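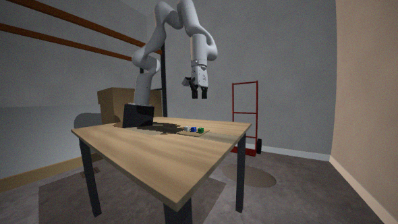
Why would you bother with a simulator when the bench is right there, one reader of our first draft wanted to know, and couldn't you just plug the arm in and have a go? Fair question, and I asked it myself for most of a winter. The short answer is that Divetano is a shared workshop, I get the bench on Monday nights if I'm lucky, and an arm that needs a clear table and a person near the stop button is a hard thing to run at two in the morning. The simulated room doesn't mind what time it is. So before Jakeck did anything at the bench it did it on my desktop at home, over and over, and this section goes through how that side of the build was put together and where it bit us.

4.1 The room

I started with an empty grey box and a table and was pretty pleased with it for a day or so. Then I kept adding stuff. The room in Figure 4 has a wood-topped table, the arm on its black base, cardboard boxes behind, a red hand truck by the wall and a concrete-looking floor, and I know that sounds like I was decorating when I should have been working. Partly I was! But the vision code we use, Pollock, finds the cubes by colour and edges, and in the bare room it hardly ever missed. That made me suspicious. A red thing in the background, brown things in the background, wood on top of wood: those are what a real shop is full of, and I wanted Pollock to have to cope with them.

The lighting took the longest. With soft, even light the cubes were dead easy to pick out. Once I put in a harder light the arm threw a big ragged shadow over the back of the table, right up by the cubes, and our numbers dropped straight away. I left it in. If you're building one of these at home, I'd say put the nasty light in on the first day so you don't get attached to a score you can't keep.

4.2 The task

It's a plain one. The cubes (white, blue and green) start close together in a row on a thin board, and the gripper starts empty, up in the air over them with its fingers pointing down. Pollock picks out the colour it's been asked for, Jakeck works out a path down, closes, lifts, and carries the cube off the board. We call it a good run if the asked-for cube leaves the board and the others stay on it. Bumping a neighbour is allowed as long as it doesn't go over the side.

Having the cubes that close together is what makes it interesting. There isn't much room for a finger to get in between, so the wrist has to turn to suit, and for the one in the middle the choice of angle is pretty slim. My first version always came down square to the table, which was silly, as the board sits at an angle to it. It would land a finger on top of the next cube and push. In the simulator that just gives you an ugly number in the contact log. I'd rather see it there than hear it on the bench.

Figure 4. Renders from the simulated workshop. The first two have the gripper above the row of cubes at the start height; the third is a different view of the table, with a small blue object and the green cube on the board below the gripper.
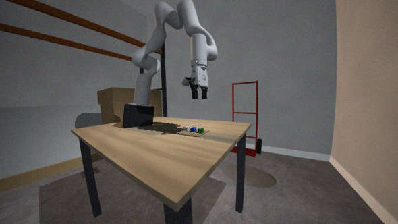 You'll spend longer on the contact settings than on the grasping, somebody from the Makia build group warned me, and whatever you do, write down the value you had before you change it. I did the first half of that without even trying. The second half I ignored until the night I lost a good set of friction numbers and had to work back to them from old logs, so please learn from me there.

4.3 Runs

We did the runs in two lots. The first lot was 500, all with the square-on approach and the softer light, and we've kept them mostly as a record of how not to do it. The second lot used the turned wrist and the hard light. All up that came to 1,262 runs over the two lots, and every one of them has its own log with the cube asked for, the angle picked, the contact forces and whether it passed. I'd planned to save video from the lot as well. My hard drive had other ideas, so we only kept pictures for the failures and for a handful of good ones.

The controller ticks over at 30 steps a second, which is slow by lab standards. It's what my computer could manage with the shadows turned on, and I didn't want to tune everything at a faster rate and then find the picture side couldn't keep up. A couple of people have suggested running the physics fast and the camera slow. That's a better plan than mine and we'll try it once the current logs are written up.

4.4 What went wrong

Most of the failures were seeing problems and not grabbing problems, which surprised me a bit. White was the troublemaker. When its colour went dull under the shadow, Pollock would either lose it or stretch its outline into the patch of light wood beside it, and then Jakeck would head off and close on nothing at all. Blue was easy nearly every time. Green was mostly fine too, apart from runs where the wrist turned early and Pollock lost its view of the near face.

I fixed the white cube in the least clever way there is: take a second look. Jakeck now stops partway down, asks Pollock to find the cube again, and backs off if the two answers don't agree. It costs time on every run, and I went back and forth on whether to switch it on only for white. In the end I left it on for all the colours so the logs would be comparable.

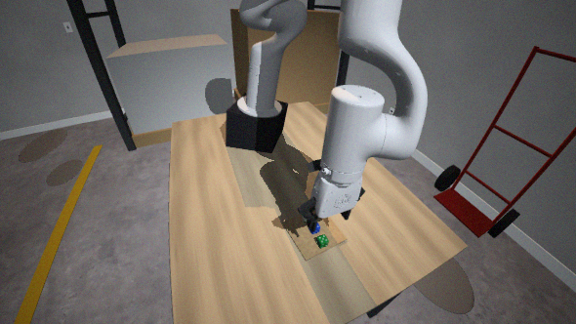
The second look also caught a mistake I'd been carrying since the start. I had the board a touch thicker in the physics than in the drawing of it, so the fingers were stopping a hair high and gripping the cubes by their top halves. They still came up most of the time, so nothing in the pass rate gave it away. It only showed as a small, steady gap between where Pollock said the cube was and where the fingers thought the board was. I'd have blamed the camera for weeks.

After that I went through every object on the table with the drawn shape and the contact shape side by side. It's dull work and took me a whole weekend with a lot of tea, but I'd do it first next time. The base was fine, the table was fine, and the gripper fingers were a little fat at the tips, so those got trimmed too. We reran the failed cases with the new shapes and left the passed ones alone, which I know isn't ideal. A full rerun is planned for May, when I can leave the computer going while I'm away.

4.5 Moving to the bench

The settings that carry over are the approach angle, the stopping height for the second look and the rule for backing off. The colour limits don't carry over. I tried pretending they would, and the Divetano lights are a good deal yellower than anything I'd set up at home, so Pollock gets a fresh set of colour samples at the start of every bench night. The friction values we treat as a rough guide only. Section 5 picks up from there, with the bench layout and the changes we made to the cable run.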